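Call for participants: chore trials, Lorton

The Brelent study asks whether a robot arm can yet take over small repetitive chores from the people who do them now. Household tasks were covered in the first part: cutlery, laundry, shelf tidying. The second part concerns the shop floor and the stores bench, and opens in June.

We are recruiting 40 adults who handle small parts, jars, tubes or bottles as a regular part of their paid work. No experience of robots is needed.

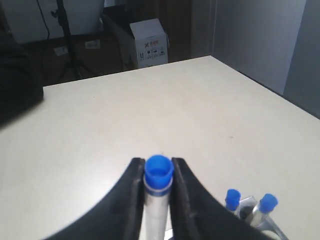
Tubes with blue caps, metal rack, two-fingered gripper.

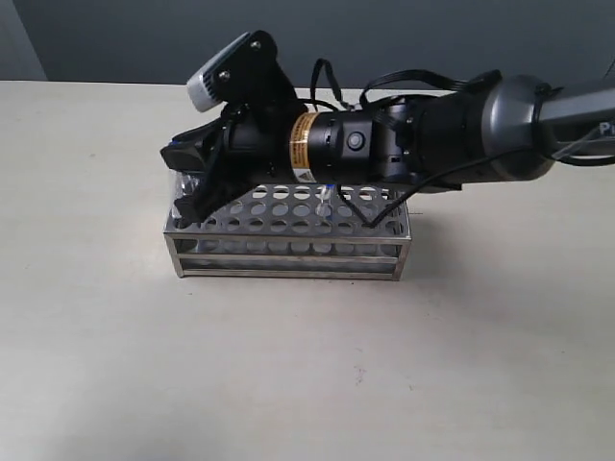
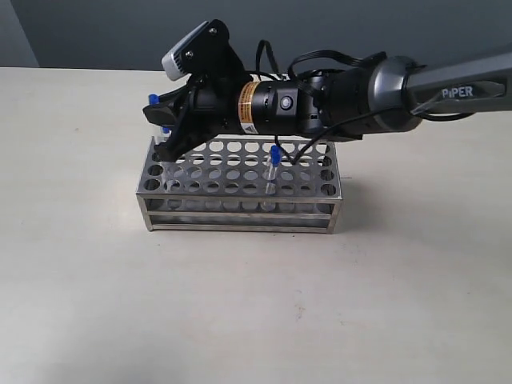

Participants perform each chore by hand, then watch an arm attempt the same chore and score it for speed, care and finish. The scoring sheet does not ask whether the machine is clever. It asks whether you would leave it alone with the job, and for how long. Scores from the household part, 3563 in all, will be used for comparison.

Requirements: aged 18 or over; normal or corrected eyesight; able to stand for an hour. Sessions take place at the Furthorpe building and last one morning, starting at 9.30. Travel within Lorton is refunded on production of a ticket.

Apply in writing to the Essien Laboratory, Furthorpe, Lorton, quoting reference 3971. State your present job and the items you handle most.

Related items
Folding towels: results from part one
Technician, stores bench (fixed term)
Can an arm load a dishwasher?
Directions to Furthorpe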